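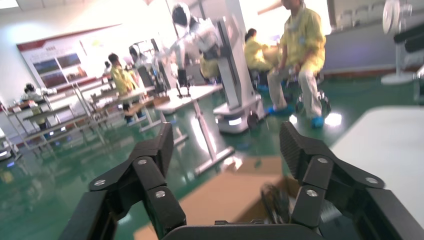

## 4.2 Packing small goods: are we there yet?

I'll put my cards on the table before the numbers show up. When Ladi Afolabi and I wrote the first plan for this study, I figured boxing up a computer mouse would be the easy one, the task we'd run as a warm-up (folding shirts was supposed to be the monster). It sits near the bottom of our results for every policy we trained!

Figure 3 has the item set for the task: an open mailer box with a mouse, its cable in a coil, and a printed sheet of instructions.

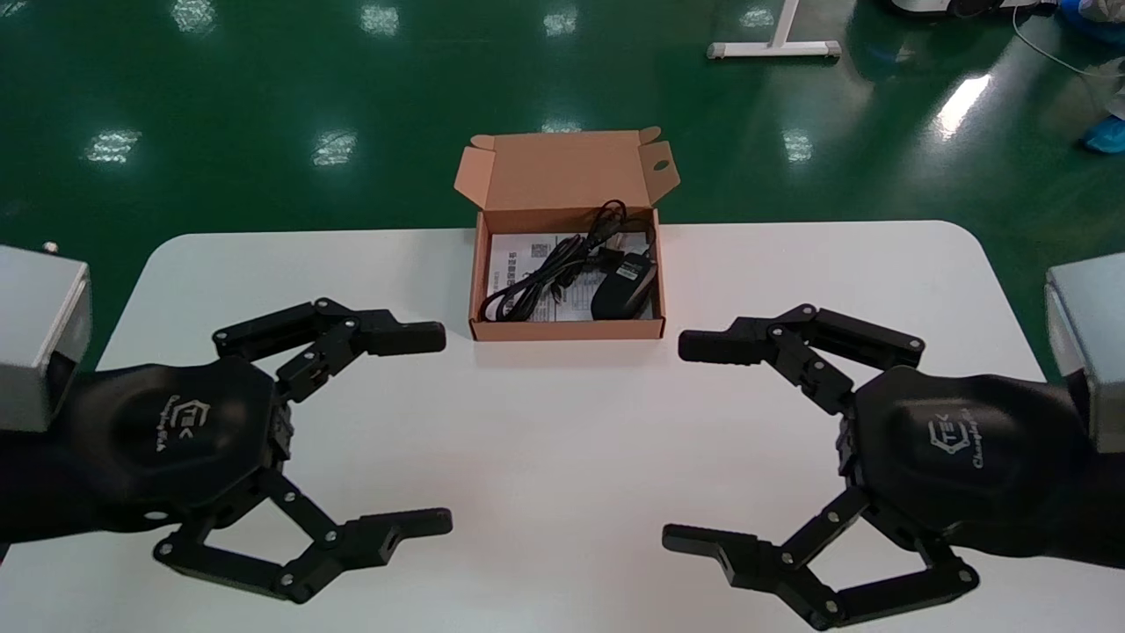 **Figure 3.** Mouse, cable and instruction sheet in the open box, with a gripper on either side.

The mouse itself is fine. It's rigid, it's a nice size for two fingers, and the Rellen policy learned to grab it from 600 demonstrations. The cable is where my optimism went to die. A coil never lands the same way twice, and a loop that springs up over the front wall will catch the lid on its way down. We went from 600 demonstrations to 2000 and then to 3530, and most of the gain came in the first jump. After that we were mostly paying for tidier mouse placement, and I'd have traded all of it for one decent cable tuck.

Éabha McGrath thinks we should score lid closing by itself, and I've come around to her view. Our current score gives a run nothing if the lid pops back open, even when all the parts are inside, so Table 2 makes the packing look worse than it is. We rescored 9 of the failed runs her way as a check, and I'd like to do the rest before I say much about shop-floor use. For now, I wouldn't leave one of these alone on a packing line.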